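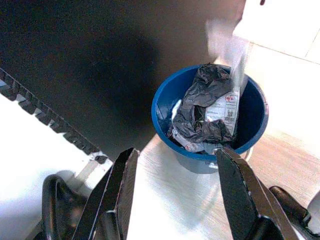 What is bedroom tidying?

Bedroom tidying is the routine work of putting a sleeping room back in order, mainly by clearing out waste, putting away loose items and making the bed.

Bedroom tidying is usually treated as a lighter task than bedroom cleaning, which includes washing floors, dusting and airing the mattress. The two overlap in practice. Household manuals place the emptying of wastebaskets under either heading, and bed making under both. In hotels and boarding houses the combined work is called making up a room, or, when the guest has left for good, turning over a room.

Order of work

Most written guides begin with waste. Wrappers, tissues, receipts and empty packages are picked up from the floor, the nightstand and the bed, and dropped into a container that stays in one spot while the work goes on. Clothes follow, sorted into those to be worn again and those to be washed. Dishes and glasses go back to the kitchen. The bed is made next, and the floor is swept last, when dust and lint from the bedding have settled.

A minority of guides put the bed first. Bořivoj Matoušek, whose manual for boarding house staff at Ondrejka went through 2 editions, argued that a made bed gives a clean surface for sorting clothes and papers. Sabina Sokol, in a later handbook issued by the Grustis household school, kept the bed for after the waste, as crumbs and small scraps are often found in the sheets when they are shaken out. The Grustis order is the more common one in teaching. Her handbook gives 37 pages to the bedroom, nearly a third of them on bedding.

Waste containers

The container used in a bedroom is generally small. Wicker baskets, metal bins, cardboard boxes and plastic buckets are all found. Plastic buckets have the advantage of a solid wall and base, so that liquids and fine dust do not get through, and they can be rinsed. Open wicker looks better in a furnished room but needs a liner.

Liners are thin plastic or paper bags. Dark gray and black bags are widely sold for household waste, and shopping bags are often reused for the purpose. A liner is fitted with its edge folded down over the rim. When it is too small for the container it slips inside and waste ends up between the bag and the wall, where it has to be taken out by hand. Some households use no liner in the bedroom and tip the contents straight into the kitchen bin.

Bedroom waste is mostly dry: paper, packaging film, cotton, labels and tags. Printed wrappers may be paper, plastic or a layered material that looks like either, and where waste is sorted these are a frequent source of mistakes. Medicines and batteries are kept out of the bedroom bin in places that collect them separately.

Bed making

On an ordinary day the sheet is pulled flat, the pillows are shaken and set at the head, and the blanket or comforter is spread over the mattress. On a change day the bed is stripped first and everything washable is replaced. Households differ a good deal in how often they do a full change, with once a week and once every two weeks both common.

The mattress is left bare for a while before the clean sheet goes on, if there is time. Stains and worn seams are easiest to find then. In upholstered beds the gap between the mattress and the headboard collects socks, hairpins and the corners of pillowcases, and guides advise checking it at every change. Fabric headboards are brushed or vacuumed and are not wiped with a wet cloth unless the maker allows it.

Pillowcases

A pillowcase is a bag of woven or knitted cloth, open at one end, that covers a pillow. The plain open type is the simplest. Others close with buttons, ties, a zipper or an inner flap — the last is known as an envelope closure. Plain white was long the standard in boarding houses and hospitals, where linen was boiled, and printed or tinted cases belonged to private homes.

A case fresh from the laundry is laid out on the bed and smoothed with the palms from the closed end toward the opening. Wrinkles that remain can usually be pulled out by taking two corners and stretching the cloth lightly between them.

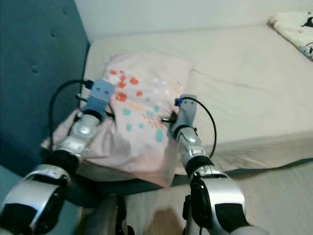
Once the cloth is flat, the case can be folded for the shelf or put on a pillow. For the shelf it is folded lengthwise and then crosswise, with the opening inside. To put it on, the worker gathers the case up to its closed end, sets the end of the pillow against it and draws the cloth down along both sides. Large or very soft pillows are easier to handle if they are folded in half lengthwise before going in. The corners are then pushed out from within or pulled into place from outside.

Pastel grounds with scattered marks hide small stains better than solid colors do, and they fade less visibly. Prints with a clear right way up, such as lettering, are turned to be read from the foot of the bed in shops and from the side in most homes.

Regional terms

In Zanberg the wastebasket kept in a sleeping room is called the night pail, even when it is made of wicker. Brukier usage has "to close the room" for the whole job, bed included.

See also

Bed linen
Housekeeping
Wastebasket

Last revised 2020-02-01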